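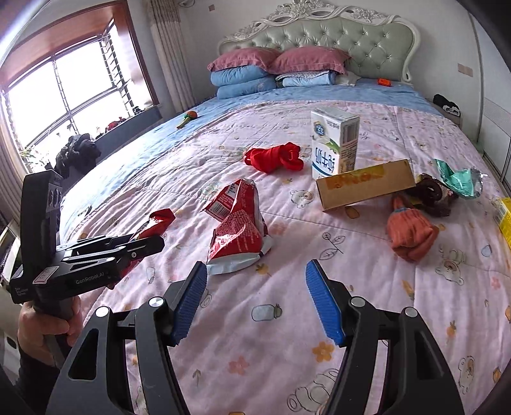 Chapter 2
The Occupied Bedroom: Clearing and Making the Bed

Words to know in this chapter
bedding roll, button-tufted, carving, headboard, fitted sheet, laundry bag, openwork, quilt, return tray, seam, upholstery, wrapper

In the first chapter we studied the empty room. A guest has left, the family has taken all their things, and the worker can open the window, strip the bed and start from a bare mattress. Such a room is pleasant to learn in, but it is a small part of the daily work. Most beds that a household worker makes belong to people who slept in them last night and will sleep in them again this evening. These people have lives, and their lives are on the bed.

A big bed is the largest flat surface in many homes. It is often larger than the kitchen table, and it is free during the day. For this reason it receives the shopping, the clothes, the toys, the milk that should have gone to the kitchen, and the paper and plastic in which other things have come. Students are sometimes surprised to find food on a bed. After a few weeks of practice they are not surprised any more.

This chapter teaches the order of work for such a bed. At the end of it you should be able to clear a bed without losing anything that belongs to the family, choose which bedding stays and which goes to the wash, and care for a decorated headboard with the right cloth.

2.1 Look first

Stand at the foot of the bed and keep your hands at your sides. Look from the headboard down to your own knees, and then from the left side to the right side. You will want to start at once, and most beginners do. They take the first thing they see, carry it to another room, and come back for the next. In this way one bed can take a whole morning.

While you look, give every thing a group. In our training house at Fluvham we use these names:

Bedding. Sheets, quilts, pillows, pillow covers, rolls and bundles of folded bedding.

Cloth. Any textile that is not bedding, for example a scarf, a towel, a shirt, or a piece you cannot name yet.

Kitchen. Food and drink, open or closed.

Package. Boxes, bags and wrappers, full or empty.

Small. Toys, chargers, hair clips, coins, and every thing that fits in a closed hand.

The last group is the most dangerous. Small things are often of the same color as the quilt, or they lie near the edge of the mattress, and when you lift the quilt they fly. A printed quilt makes it harder. If the fabric already shows bears and fruit and flowers, a little toy can rest on it and your eye will read it as part of the pattern. Look at a printed quilt twice.

2.2 Take away small things before anything else

Use a tray or a shallow basket with a pale bottom. Put the small things in it and place the tray on a chair or on the floor beside the door, where you will see it when you leave. This is called the return tray. It does not travel to another room, and nothing in it is thrown away, even when a thing looks broken. A piece of plastic may be the missing part of a game.

Do not shake the quilt to find small things. Slide your open hand over the surface with light pressure, from the middle to the side. When you come to the gap between two pillows, put your fingers in the gap. When you come to a folded bundle, lift it straight up and look under it.

If the bed belongs to a child, or if a child clearly plays on it, keep the toys together and put them back on the bed at the end. Our older edition said to put them in the toy box. Families in the Tollovthorpe district wrote to us that children were looking for their toys in the evening and crying, so we changed the rule.

2.3 Kitchen things

Hold a carton with one hand under the bottom and one hand at the side, also when you think it is empty. Never judge a carton by its looks. A soft mattress moves when you lean on it, and a tall carton will fall toward your knee. So take away the tall things first, then lean.

Carry all kitchen things in one trip. Check the date on anything fresh, and if the package is open or you don't know how long it was out, ask the family before you put it in the refrigerator. If the family is not at home, leave it on the kitchen counter with a note. You are not the person who decides about their milk.

Labels can be in a language that you do not read. This is common in city homes. Look at the symbols for cold storage, compare with similar packages in the refrigerator, and if the question is still open, write it in the note.

2.4 Boxes, bags and wrappers

Here we ask you to be slow. A wrapper looks like trash, and mostly it is trash, but three mistakes come back every year in the workbooks of our students.

The first mistake is to throw away a package that still has something inside. A large crumpled package can hide a flat thing in its fold. Open it, press it flat and look.

The second mistake is to throw away the box of a new article. The family may need it to send the article back. Long cardboard boxes are kept until the family says otherwise – lean them against the wall behind the door, not on the bed.

The third mistake is to push shiny wrappers down in a bin without closing the bin. They are elastic and they open again. Fold them in a narrow strip and tie a loose knot, or put them in a small bag.

2.5 Cloth that is not bedding

Pick it up by one edge and let it hang. When it hangs, you will know what it is. A bunched cloth on a bed can be a dress, a curtain tie, a bag for shopping. Strong red and dark blue pieces need special care, because new red fabric can give its color to pale bedding. If a red piece has been lying on a pale pink or light-blue quilt and you feel any dampness, check the place under it at once and treat a stain with cold water. Do not put the red piece in the laundry bag with the sheets, not even for the short way down the stairs.

2.6 The bedding itself

Now the bed is clear and you can decide. Ask the family one time, at the beginning of your employment, how often they want the sheets changed, and write down the answer. Between changes you only air and smooth.

Many families keep extra bedding at the head of the bed, folded or rolled, and lay the pillows on top. Some do this because the closet is full, and others like to sit high when they read. Don't take such rolls to the closet without asking. Lift them, air them, roll them again in the same manner and return them to the same side. Fold a bundle so that the open edges look to the headboard and the closed edge looks to the room.

A thin quilt with stitched seams will always have soft wrinkles, and you should not try to iron them away. Take the two corners at the foot, pull gently toward you, and then smooth with the flat of the hand along the seams. If you smooth across the seams, the filling moves. Let the sheet show by the same width on the left and the right, unless the family pulls the quilt to one side for a reason of their own.

2.7 The headboard

A headboard is furniture, but it is touched by hair and hands every night, so we treat it in the chapter on beds. The plain kind is wiped and finished. The decorated kind has upholstery in the middle and a carved border around it, and the two want different tools.

For the upholstery, use a dry soft brush. If it is button-tufted, brush from each button outward, then go along the folds. Dust likes to sit in the hollow around the button. Water leaves rings on many pale fabrics, so wet cleaning is left to section 2.12, where you will learn the test on a hidden corner.

For the carved border, use a clean paint brush with natural hair. Work from the top down. Carved flowers hold dust in the petals, and openwork scrolls hold it on their inner side, which you cannot see from the front, so pass the brush through the opening. Do not pull a cloth through. In the Brasance workroom, where old headboards are repaired, a good part of the broken scrolls were broken by a cloth.

Lay an old sheet over the pillows before you begin with the brush. Students forget this, and must then do the pillows again.

Practice 2.A
Work with a partner. One of you prepares a bed with things from all the groups in section 2.1, and hides one small thing under the bedding. The other clears it in the right order and fills in Form 128 from the back of the Kotian workbook. Change roles. Talk about the place where the small thing was hidden and how it was found.

Practice 2.B
Write a note to a family, of not more than 600 letters, about a carton you found on the bed and did not dare to put away. Be polite and short. Say where the carton is now.

Practice 2.C
Choose a headboard at home or in the training house. Draw its outline and mark with arrows the direction in which you will brush.

In section 2.8 we continue with the mattress, and with the question of how to turn a heavy one when you work alone.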